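Chapter 7
Teaching a Route by Remote Control

Learning Objectives

After completing this chapter, the student should be able to:
Define demonstration, operator, episode, and policy as the terms are used in mobile robotics.
Distinguish between teaching by hand and teaching by remote control, and select the proper method for a given task.
Prepare a written route plan for a remotely driven demonstration.
Review recorded video from a demonstration and decide whether the episode should be kept.

Key Terms

action label, correction episode, demonstration, episode, hand guiding, latency, operator, policy, route plan, teleoperation

7.1 Introduction

In the preceding chapters the student wrote instructions for a robot in the form of programs. Each motion was stated in advance, and the robot carried it out. Many useful tasks resist this treatment. A person who walks down a street makes small choices all the way along it: how far to stay from the curb, when to slow, which side of a stain or a patch of grit to pass on. Few people could write these choices down as rules, yet almost anyone can make them.

A demonstration is a record of a task performed correctly while the robot's sensors and motor commands are being saved. The person who performs the task is called the operator. A single unbroken record, from the start command to the stop command, is an episode. A collection of episodes may be used to train a policy, a computed rule that takes in what the robot senses and gives out what the robot should do next.

This chapter treats demonstrations in which the robot travels. Demonstrations in which an arm handles objects are taken up in Chapter 8.

7.2 Two Ways of Showing a Task

In hand guiding, the operator takes hold of the robot and moves it through the task. The joints are set to yield to light force, and their positions are saved as they change. Hand guiding is direct and is learned quickly. It is well suited to a fixed arm at a bench. It is poorly suited to a robot that must cover distance, for the operator's body blocks the sensors and the operator soon tires.

In teleoperation, the operator stands apart from the robot and drives it with a controller. The commands sent by the controller are saved along with the video and become the action labels for the episode. Every frame of video is matched to the command that was in force when the frame was taken.

Teleoperation brings a difficulty of its own. The operator who drives by video sees only what the robot's camera sees, and sees it late. The delay between an event and its appearance on the operator's screen is called latency. An operator who is not used to latency will steer too far, correct too far the other way, and leave a weaving path in the record. A policy trained on that record will learn to weave.

Streets that look simple to a person on foot deserve study before a robot is driven along them. A wide concrete lane between walls offers a clear path down its middle, but the curb and the raised sidewalk still fix a limit on one side, and trees may hide the point where that limit begins.

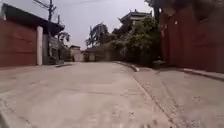
7.3 The Drolonance Route Exercises

The examples in this chapter are drawn from the Drolonance route exercises, a training course prepared by Yolotzin Zamudio and Yesenia Medrano for new operators at Susa. The course assumes no earlier experience with remote driving. Each operator completes 17 short routes, and every route is driven three times before it is reviewed. The complete teaching set contains 198 episodes.

The authors of the course adopted a fixed order of work, and the student is advised to follow it in the laboratory.

Walk the route. The operator covers the full distance on foot and notes curbs, joints in the pavement, drains, shaded ground, and gates.

Write the route plan. The plan names the starting point, the stopping point, and the side of the street to be favored. It is written in complete sentences so that a second operator could drive from it.

Check the controls. The operator confirms that the stop button works from the place where he or she intends to stand.

Record the episode. Recording begins with the robot at rest and ends with the robot at rest. Speech and other distractions should be kept to a minimum.

Enter the log. The operator's name, the route number, and any unusual event are written down before the next episode is begun.

The last step is often neglected. Apolinar Espinoza, who reviewed the first teaching set, rejected a number of well-driven episodes on the sole ground that no log entry could be matched to them. An episode without a log entry should be treated as if it had not been recorded.

7.4 Reading the Street

A route plan depends on what the operator is able to notice. Beginning operators tend to look far ahead, toward the end of the street, and to overlook the ground that the robot will reach first. The course therefore asks them to study recorded views and to list the features that ought to influence the drive.

Consider a street with a long plank building on one side and walled properties on the other. The pavement between them is open. The features of interest lie at the margins: a white tarp over a mound of materials at the left, and at the right a high curb with a drainage opening set into its base. Neither blocks the middle of the street. Both would matter to an operator whose path had drifted.
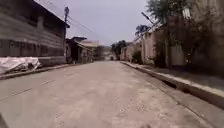
Figure 7.2. A street bordered by a plank building on the left and concrete and stucco walls on the right. Note the drainage opening at the base of the right-hand curb.

The figure also shows the effect of motion on recorded video. The plank wall and the foliage are smeared near the edges of the view, while the distant buildings near the center hold comparatively steady. A policy that relies on fine detail at the margins may perform poorly on views of this kind. Two remedies are in common use. The operator may drive more slowly, or the designer may add a second sensor that does not depend on sharp video. The Drolonance course teaches the first remedy only.

Part of the robot's own body may enter the camera's view, as it does at the lower left of Figure 7.2. The student should learn to recognize this shape and should not enter it in the log as an obstacle. If the camera is remounted between sessions, the shape may change its place, and the change must be recorded.

7.5 Straight Driving and Correction Episodes

It might be supposed that a straight lane calls for only one kind of demonstration, in which the robot is driven down the middle without error. A policy trained on such episodes alone is fragile. Should the robot be turned slightly off its path, it meets a view that appears nowhere in its training, and it has no example of how to recover.

For this reason the operator also records correction episodes. The robot is first placed off the desired path, or at an angle to it, with the recorder off. Recording is then started, and the operator drives the robot smoothly back. The placing of the robot must never be recorded, or the policy will learn the fault together with its cure.

Zyanya Trujillo, in the notes that accompany the course, recommends that corrections be gentle. A turn of 90 degrees is seldom needed on a straight lane, and an operator who finds one necessary should stop and begin the episode again. She further recommends that the operator choose a distant landmark and steer toward it. In a walled lane, the buildings or trees at the far end will usually serve.

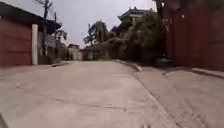
Figure 7.3. A walled lane suited to practice in straight driving. The palm tree and the pale buildings at the far end may be used as landmarks.

A landmark should be tall enough to remain in view and near enough to the line of travel that steering toward it does not draw the robot aside. The palm in Figure 7.3 meets both conditions. The building with the tiered roof is less suitable, for it stands to the right of the lane and its lower parts are hidden by foliage.

Questions for Discussion

Why is teleoperation preferred to hand guiding for a robot that travels?
How might latency affect an operator's steering on a straight lane? How might it affect a stop?
Write a route plan for the lane in Figure 7.3, using complete sentences. Exchange plans with a classmate and identify any instruction that could be read in two ways.
An operator records an episode in which the robot is pushed toward the curb and then driven back to the center. Explain why the episode should be rejected in its present form, and state which portion could be saved.

Section 7.6 describes how accepted episodes are divided into training and test sets.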